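When the Left Hand Wouldn't Let Go

Eluned Watkins runs the two-arm bench at Broltley, and she keeps the fault log herself. Entry 2806 is the one people ask about.

"The left hand closed and stayed closed," she says. "We sent the open command 3 times. The software reported the hand open, and it wasn't."

The fault was traced to the thumb. A position sensor had slipped on its shaft, so the controller was reading an angle the thumb had never reached. Fatima Ogunleye, who handles safety for the Wainwright project, was more worried by the bad reading than by the stuck grip.

"If it can say open when it's shut, I don't want anyone's fingers near it," she says. She had power to both arms cut before the sensor was touched.

The sensor is now pinned, and grip checks use foil packets and carabiner-style clips. Watkins wants 3000 clean cycles before the bench goes back to normal work.

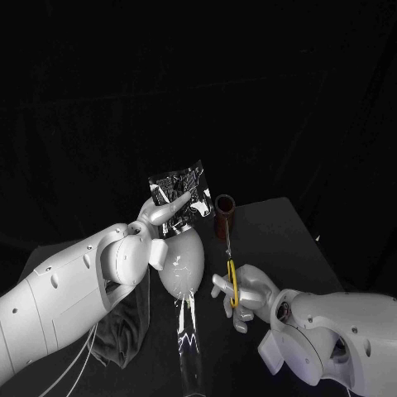

What changed afterward

Staff now press the stop before reaching in, whatever the screen says. "It's slower," Ogunleye says. "I'm fine with slower."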